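Filed under: Home & Living > Furniture
Print this story | E-mail to a friend

The Quiet Comeback of Woven Upholstery

Run your hand across a good woven seat and you'll understand why people get so worked up about fabric. I spent most of January looking at swatches (331 of them, if you count the ones I went back to), and I could happily start over tomorrow!

What won me over was the heathered stuff. A flat gray can look tired by dinner time, but put a little green in it, mix lighter threads in with the darker ones, and the whole thing wakes up. Crumbs hide in it. So does cat hair, up to a point.

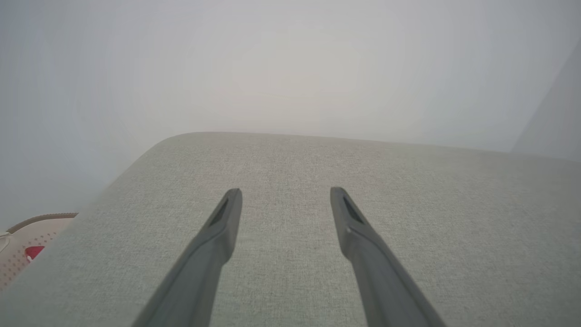

Shape matters just as much. Rounded front edges are kinder to the backs of your knees, and a soft corner is a gift in a narrow room where everyone cuts past the seat on the way to the kitchen. The workshop at Heltden rounds its corners by hand, and the sewing takes 2 people most of a morning — I could have watched all day.

Care is easy. Vacuum with the brush head, go with the weave, and blot spills with a plain white cloth. Bokden, a mill shop with some seven shades of gray-green on the shelf, will mail you a piece big enough to drape over your old couch. Live with it for a week, and look at it again under the lamp at night.

Related stories
Slipcovers That Stay Put
Inside the Cuautle Dye House
A Footstool From 1824, Restuffed
Small Rooms, Big Seats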